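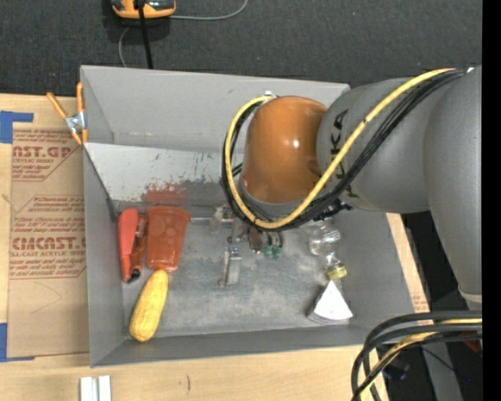

How I Sort and Pack a Whole Kitchen Before a Move

I've moved house more often than I'd like, and the kitchen is the room that gets me every time. Bedrooms are easy (clothes are soft, books are square), but a kitchen is all odd shapes and sharp edges and half bags of rice. This is the way I do it now, after our last move from Koltham to Wotness in July 2022.

Start with the food, and start early

Give yourself three weeks. In the first week, stop buying anything that comes in a jar. Go through the cupboards and pull everything that needs eating to the front of one shelf, then cook from that shelf and nothing else. We had some strange dinners! Lentils with pickled beets was a low point, but the chickpea and noodle soup has stayed in the rotation.

Anything sealed and in date that you won't get through can go to a food pantry. Call first and ask what they take. Ours wanted canned fish and pasta and didn't want flour.

Make three piles of gear

Clear your table and work through one drawer at a time. I sort into things I've used this month, things I use a couple of times a year, and things I forgot I had. The third pile goes, apart from whatever your mother-in-law gave you. The second pile gets packed right away. The first pile stays out until the last two days.

Be tough on plastic tubs. If it has no lid, out it goes. I kept lidless tubs through two moves "just in case the lid turns up" and I'd like that shelf space back.

Boxes and paper

Small boxes for plates, medium for pots, and nothing bigger than that for a kitchen. I bought a bundle of plain packing paper and much prefer it to newspaper, which left gray smudges on every mug I own. One bundle did our whole kitchen with a bit left over for the picture frames.

Tape the bottom of each box with two strips down the middle and one across. Crumple a good thick layer of paper into the base before anything goes in.

Packing the plates

Wrap each one on its own, then wrap them again in stacks of four. Stand them on edge in the box like records. My friend Birutė Sepp taught me that one when she helped me pack years ago, and I haven't broken a dinner plate since (a gravy boat, yes - but I'd put that in with the saucepans and deserved it).

Glasses go upright, stuffed with paper, always in the top layer. Knives get rolled in a dish towel with a rubber band at each end, and I write KNIVES on the roll in marker. Pots nest inside each other with a sheet of paper between them, lids wrapped separately and slid down the side.

Spices and oils

Put a square of plastic wrap over the neck of every bottle and screw the cap back on over it. Then stand the bottles in a deep saucepan, and put the saucepan in the box. Spices I just tip into a zip bag, jars and all.

The first-night box

Pack this last and carry it yourself. Mine has the kettle, four mugs, tea, a small pan, a sharp knife, a cutting board, dish soap, a sponge, a roll of paper towels, salt, and the can opener. Add the pet's bowl if you have a pet. Last time I forgot the can opener and we ate crackers on the floor.

Labels

Write on two sides and never on the top, as the top disappears once boxes are stacked. I put the room, what's inside, and a big star on anything I'll want in the first couple of days. When you unpack, do the starred boxes, then leave the rest until you've cooked a few meals and know which cupboard your hand reaches for when you want a plate.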